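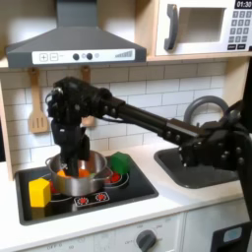 Chapter 2. Learning Through Pretend Play

Cooking is one of the first kinds of pretend play to show up in a preschool room, and it lasts for years. Children copy what they see at home: filling, stirring, serving, putting away. A toy kitchen helps most when its parts follow a real one. A metal saucepan with two side handles, set on a black stovetop beside a sink, gives a child a clear place to start. Plain blocks on the same stovetop can stand for anything – butter, a cake, a second pot. This chapter looks at how such play builds language and planning. It draws on 301 play sessions recorded at the Mostyn and Honeler preschools.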